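The First Arm Is the Cheap Part

When a small food packer decides to buy its first robot arm, the talk is mostly about the arm. At Ralldale, where produce is sorted into gift baskets, the first budget had one line for the robot and one for "other". By November the second line was the bigger one.

Grippers were the main surprise. The team had planned for 2 sets of fingers and ended the season with nine. A finger that holds a cucumber well can be wrong for a peach, and the supplier, Woltex, sells each set separately. Cables, brackets and a camera mount came on three more invoices.
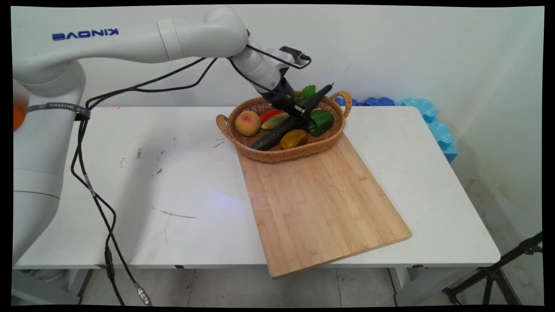
Then there is the time of people. Ralldale wrote down 296 hours of testing before the arm did any paid work, and its plan had no money for these hours. The integrator, Fehr, now asks new customers to reserve 300 hours from the start – and to put a price on them. Some customers go away when they hear this. Most come back with a better plan.

My advice to a buyer is to rent first, if the supplier allows it. Ultau offers a rental where part of the fee is taken off the later purchase. Ask also who pays when a cable must be replaced, and how long you wait for it. At Ralldale the answer to the second question was three weeks, in the middle of the holiday orders.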